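Friday, April 26, 2024

Right, book workshop notes, typed up with a cup of tea because my handwriting from this morning is a disgrace. Bindery bench for the first half, then the giveaway stuff for the blog, which I am far too excited about!

## Proof copies of the Destthorpe novella

The text block is finally folded and pressed (hooray). I went with the Ultik paper in the end, the creamy one, and I'm so glad, it takes the ink beautifully and you can't see the back of the page through it unless you hold it right up to the window. The grain runs the right way this time too. We all remember January.

Sewing went fine until the fourth section, where I pulled too hard and tore the fold, so that copy is now my copy. I've put a strip of tissue down the inside and it'll do for reading in the bath.

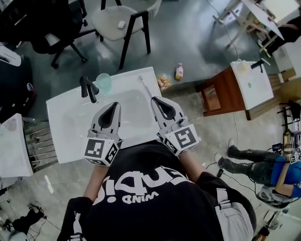 Glue next. I tried the thinner mix on two spines and the thicker on one, and I think the thinner wins, though ask me again on Monday when they've had the weekend under the weights. The thick one felt a bit crunchy when I opened it and I don't want a reader's first impression of this story to be a crunch. If anyone uses the brush with the red handle, please rinse it before it goes back in the jar, it was like a twig.

Covers: still no decision. I love the blue cloth, I love the green cloth, I changed my mind twice on the bus. The title looks lovely on both, but the author's name gets a bit lost on the green. Maybe a paper label?

## Reading it again while the glue set

I know I'm meant to be checking for typos but I got completely sucked in again. The chapter on the ferry! I'd forgotten how funny the aunt is, and how horrid she gets afterwards. Found these on the way:

- "lightening" for "lightning" in the storm bit
- the dog changes sex between one chapter and the next (I vote she)
- one speech mark that opens and never closes
- Rønning has lost its slashed o on the map page, so the town on the map doesn't match the town in the text. Needs a new block or a very steady pen

Word count on the little ghost story we're tucking in at the back is 4,000 on the nose, which made me laugh. It fits in the last section with a blank page over, so I'd like to put a small drawing there, perhaps the lighthouse.

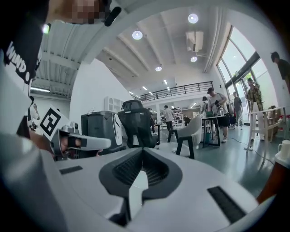

## Giveaway!

We had 741 entries for the Clurolero box set, which is bonkers for a blog that started with me moaning about library fines. Last time it was roughly 600 and I thought that was our lot. I've closed the form and the draw is tomorrow after lunch, live if the wifi behaves.

Prize is the three paperbacks, the bookmark and one of the good proofs (NOT the bath copy). I'd love to sneak in the postcards as well. We've got 100 of them in the drawer and they're only going to curl up if they stay there.

Still to do before the weekend:

- buy a padded envelope that fits, the last lot were just too narrow
- write the post with the winner's bit left blank
- ask for an extra week on the podcast, I haven't finished book two and I refuse to be spoiled
- more linen thread, the waxed sort
- swap the top weight over to the blue boards before locking up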